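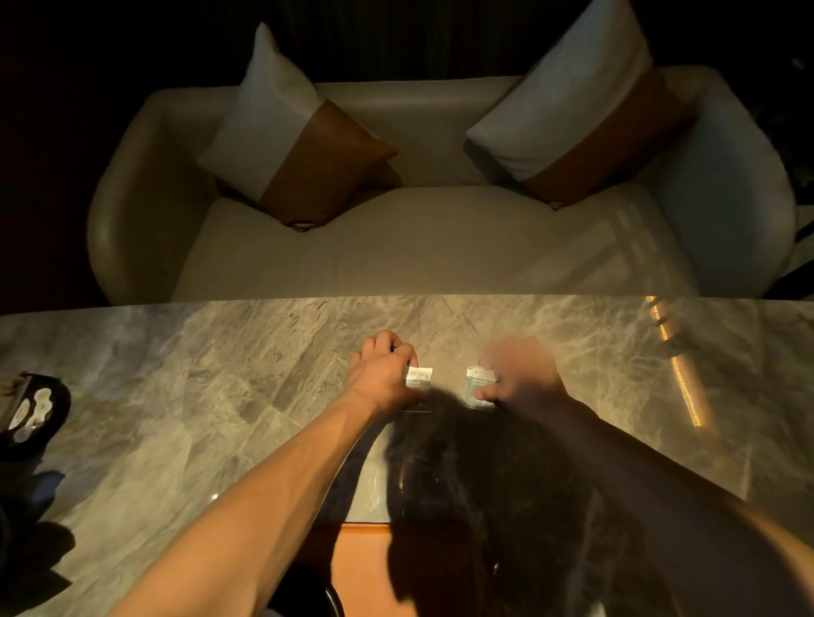

Small goods packing, Urnolero line: who still does it by hand?

tastby_ops
21 January 2020
We handle sachets and small packets, 376 SKUs. The Politis cell now takes cartons, up to 3000 a shift. Anything in a soft packet still goes to a person for facing and pairing. Has anyone automated that step?

grey_pallet
Tried it in June. Vacuum cups on thin film gave us 88 per cent good picks, which sounds fine until you do the labour sums. Two packers became two exception handlers - same wage, worse job.

wuta_user
Disagree. Our misfeeds were a film tension problem, not a gripper problem. Fix the infeed first. We run the Wuta feeder at 70 a minute and the packers moved to inspection.

grey_pallet
Did they get a choice? Ours got a new roster and a screen to watch. By hand they set their own rhythm and caught crooked print as they went.

wuta_user
Some did. Sore thumbs dropped off, for what it's worth.

tastby_ops
Pinch grip is our main complaint as well. Does the feeder tolerate mixed packet sizes without a changeover?

wuta_user
No. Changeover is manual, and you'll want one of the old packers doing it.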